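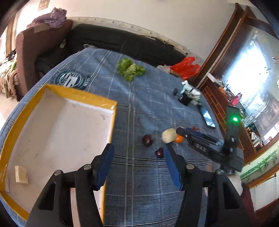 Separação de itens com braço robótico: o que fazer com as operadoras do posto?

Trabalho numa empresa de montagem de cestas de hortifrúti (linha Lumcombe, 212 cestas por turno). A direção quer passar a coleta dos itens soltos para um braço. O posto de teste é uma mesa com toalha xadrez azul, com batata, cebola roxa e folhas de alface próximas umas das outras. Hoje o posto tem 2 operadoras. Alguém já passou por isso? A função muda ou desaparece?

Resposta 1 (aceita)
Muda. Na Gutodby a pega repetitiva foi para o braço, e ficaram com as pessoas a reposição, a inspeção e o tratamento de falhas. Três pontos:
Folhas: mantenha manual. A geometria varia demais e a pega danifica o produto.
Ritmo: não deixe o ciclo do braço ditar o da operadora. Use um buffer entre os dois postos.
Cargo: a função passou a incluir rearme e registro de paradas, então revise a descrição e a faixa salarial antes da partida. Nós fizemos depois e deu reclamação formal em dezembro.
Knut Kohlhase

Resposta 2
Depende do fornecedor. Com a Charpentier tivemos 390 paradas no primeiro mês, quase todas por item encostado em outro. Quem resolvia era a operadora, sem treinamento para isso.

Resposta 3
Veja a apreciação de risco da NR-12 primeiro.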